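Search news and notices
Enter keyword

Filed under: Product safety, Automation

May 2022

Dromadside issues safety notice on Vornia gripper controllers

Dromadside has today issued a safety notice covering its Vornia gripper controllers, following a fault at the Drundale assembly plant operated by Sulemana. No one was hurt.

The fault arose in January, when a gripper opened without a command during a routine transfer and released a part inside the guarded cell. The guard door remained locked and the part was contained. Sulemana stopped the line and reported the matter to Dromadside the same day.

An internal investigation found that the controller could lose its stored grip setting if power was interrupted for more than 300 milliseconds. On restart, the unit returned to its open position before the safety check had finished. The fault affects software version 7 only.

Customers running that version are asked to take the units out of service until the update has been installed. A total of 400 controllers are covered by the notice. The update is free of charge and is followed by 2 test cycles, both of which must be completed with the guard door closed. 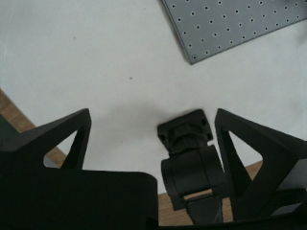 Dromadside has also revised its simulation model so that a loss of power can be tested before any change is made to a live cell. The model places both gripper fingers over a plain white work surface with a perforated metal plate to one side - a simple layout in which an unplanned opening can be studied closely. It will be supplied to customers with the update.

Dromadside regrets the disruption caused and thanks Sulemana for its prompt report.

0 comments | 2 shares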